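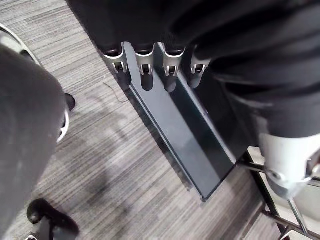 Gray striped carpet. Shows every crumb, so start down here.

We use cookies to remember your settings. Keep browsing and we'll take that as a yes. Manage cookies | OK

How to redo the chip shelf in one go

Quick version for whoever has the shelf this week. Last touched Fri 16 October by Ha-neul Bang. Old version had the Litach order codes in it, all wrong now, please bin your printout.

Takes half an hour if you don't stop to chat. Longer the first time. Do it before lunch, never during.

What you need

Two cloths, one damp one dry. Mild dish soap in warm water. The hand vacuum (charge it the night before!). A marker. An empty carton for anything out of date. The steel table next to the shelves, cleared of mugs and laptops.

No spray cleaner on the shelves. It gets into the slots in the back panel and you'll be smelling lemon till January.

Step 1. Floor

Roll the chairs back. Vacuum along the base of the shelving, then the strip between shelving and table. Go with the stripes and then across them, crumbs sit down in the pile and one pass won't get them. Under the table too, round the legs. Anything flat and shiny on the carpet, pick it up before somebody steps on it.

If the chair casters are crunchy, flip the chair and pick the bits out with a toothpick. Gross but quick.

Step 2. Wipe the table

Damp cloth first, long strokes, same direction as the brushed grain. Then dry. Steel looks clean when it's wet and then dries smudgy, so do the dry pass even if you think you don't need it. Look at it from a low angle with the lights on – fingerprints jump out.

The table is your work surface for everything after this. Cans come off the shelf, get checked on the table, go back on the shelf. Don't put them on the floor, don't put them on a chair.

Step 3. Pull the cans

One shelf at a time. Start with the middle one, it's the messiest by Thursday every week. People take a can, read the label, change their mind and lay it back down sideways. Then it rolls and takes its neighbor with it.

Lift each can by the body. Not by the lid. The plastic lids pop off easier than you'd think and then you have an open can you can't put back.

Stand it upright on the table, away from the edge. Lid up. If you're doing a lot of cans, build rows from the far side toward you so you're not reaching over the ones you already did.
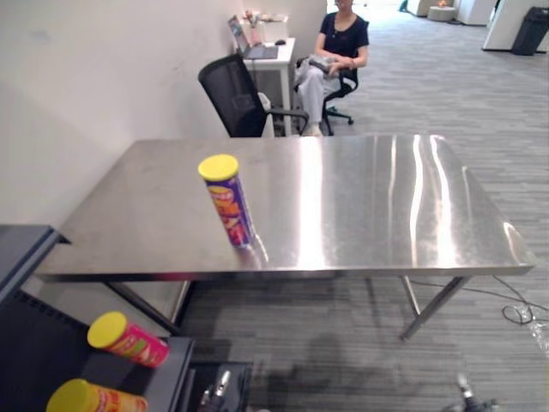
Step 4. Check each one

Date on the base or the side, depends on the maker. Anything inside two weeks gets a dot on the lid with the marker and goes at the front. Anything past it goes in the carton.

Press the lid. Should sit flat all the way round. If it pops up on one side, press again, if it pops up again look for a dent in the rim.

Dents. Small one in the body is fine, turn it to the back. Dent in the top or bottom rim isn't fine, carton.

Check the seal under the lid on any can that feels light. Somebody opened it, ate a third and put it back, it happens. Carton. Don't go hunting for who.

Wipe the can while it's in your hand. Dry cloth only, a wet label wrinkles.

Step 5. Wipe the shelf

Now the shelf you just emptied. Lift the dust out of the back corners first, with the dry cloth, or you'll just make paste. Then damp, back to front. Run a finger behind the front lip, salt collects there and goes sticky.

Back panel has slots. Vacuum those with the brush end, never wet. The white strip at the very bottom gets shoe marks, a bit of soap takes them off.

Let it dry. Really dry. Cans with cardboard bodies soak water up from the bottom and you get a soft ring you only notice when the whole thing sags. Five minutes is usually enough, go do the jars on the top shelf meanwhile.

Step 6. Put them back

Upright. All of them. I know lying down looks like it fits more in, it doesn't, they roll.

Start at the end post and work outward. First can close to the post, next one right beside it, labels to the front. A can against something solid stays put and gives the next one something to lean on. Starting in the middle of an empty shelf is how you end up chasing them.

Going from sideways to standing: one hand on the lid end, one on the base, tip it up toward the back of the shelf. Base goes down last. Set it, let go slowly, check it isn't sitting on the front lip. If the base is half on the lip it'll look fine until somebody closes a door.

Do the ones nearest the post, then take the next along. Leave the sideways ones alone till you get to them, if you stand up one from the middle of a row the rest shift. Cans on the table go on last,

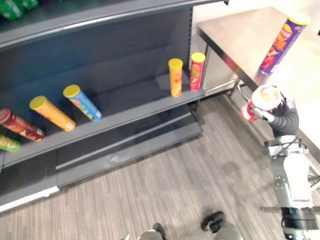
after everything that was already on the shelf is upright and you can see what room is left. Otherwise you squeeze them in, run out of space at the far end, and start again. Ask me how many times.

Colors. Keep same with same. Yellow with yellow, red with red, and so on down the shelf. Most people pick by color and not by reading, so if the reds are split over two shelves they'll tell you we're out of red. We are not out of red.

Two deep is the limit. Three deep and the back one never gets eaten, that's where the out-of-date ones come from.

Step 7. Top shelf and bottom shelf

Top shelf is jars and tubs. Same routine. Check screw lids are actualy screwed on, not just resting. Slide tilted ones back from the lip until they sit flat. Labels forward.

Bottom shelf is overflow. Only sealed stuff down there, it's kicking height. If something's lying on its side, stand it up or move it up a level.

Step 8. Write it down

Open the Skademari sheet, tab with the shelf's name. Put in what you threw out and what's low. That's it, no essay. Sheet does the rest and Litach gets the order Monday. Cap is $200 an order, if you go over it bounces and nobody eats.

For scale: we've gone through 1,392 cans since January, so yes it matters that the sheet is right. Being a few off each week adds up fast.

Last look

Stand a few steps back. Front row straight? Lids level? Nothing on its side? Then crouch and look along the lip from the end, that's where you see one poking out.

Push the chairs back in. Wash the cloths, hang them up, don't leave them in a ball by the sink. Carton goes to the back hall. 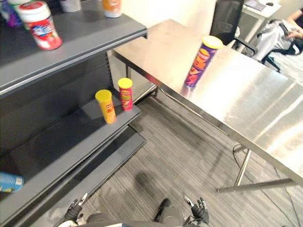
Stuvine Pantry & Shared Spaces Team

Things people ask

Can I do just the middle shelf? If you're short of time, yes. It's the one everybody looks at. Put "middle only" in the sheet so the next person does top and bottom.

A can keeps falling over. Check the base, there's probably a dent or a bit of old sticker on it. If the base is flat, look at the shelf under it. Crumbs. It's always crumbs.

Do I move the shelf away from the table? No. Leave it. It's heavy and the feet mark the carpet. Vacuum what you can reach.

What about the Wi room? Different shelf, deeper, they lay their cans down on purpose in a rack. Don't copy them here, we don't have the rack.

Labels faded on one side. Sun, or old stock. Turn the good side out and put it at the front so it goes first.

Someone's personal snacks are on the shelf. No name, it's shared. Name on it, goes to the table with a note. Don't throw out a named can even if it's expired, ask first.

Can I swap the week? Sure, find your own swap and change the name in the sheet. Telling me in the hallway doesn't count, I'll forget.

Spotted something wrong on this page? Fix it or message me. Ha-neul

Recent from the team

- Descaling the kettle without the vinegar smell
- Which bin does the foil go in
- Fridge clear-out: what gets kept
- Getting coffee out of gray carpet
- Jar lids that won't budge
- Booking the Wi room for lunch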